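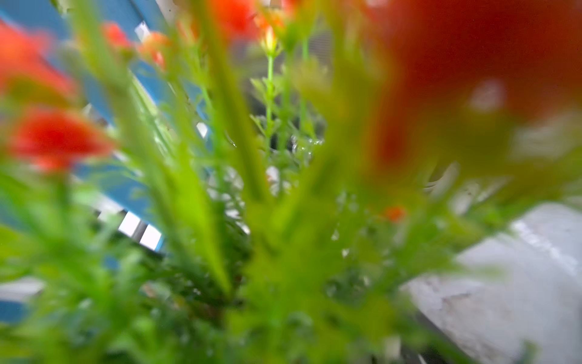 Fault 1411, "target range lost," is raised when the wrist camera on the Sirnidine arm cannot hold focus on the selected flower or stem. The most common cause is an approach that ends too close to the plant. At that distance the nearest bloom turns into a soft red smear across the upper right of the view, while a thin stem farther back, with a small yellow bud near the top, keeps the sharpest outline. The controller may then take its range from the stem and drive the gripper through the leaves in front of it.

CAUTION: Do not clear fault 1411 with the arm inside the foliage. The arm may resume its last move as soon as the fault is cleared.

Recovery

1. Press the stop button on the pendant. Wait 30 seconds for the joint brakes to set.

2. Open the live view and find the nearest hard surface. Concrete ledges and slatted woodwork beside a planting are not in the crop map and will not stop the arm.

3. Select Manual, then Retract. Back the wrist out along the approach line at speed 8 or lower. Do not rotate the wrist until all leaves are clear of the fingers.

4. Inspect the fingers and lens cover for sap, torn leaves and scratches. Clean the cover with a dry lint-free cloth.

5. Set Minimum Standoff to 249 mm. Save the value before leaving the page — it is not kept otherwise.

6. Clear the fault and repeat the approach with the gripper disabled.

Note: Bright specks on the leaves can also upset the range reading. If the fault returns at the correct standoff, turn off the ring light and repeat step 6.

Note: On units with the Grasholm controller, Retract is found under Service.

If the fault comes up again after the second attempt, lock out the arm and send the event log to Khang Văn at Trarkovlow service. Do not raise the fault threshold to keep the unit running.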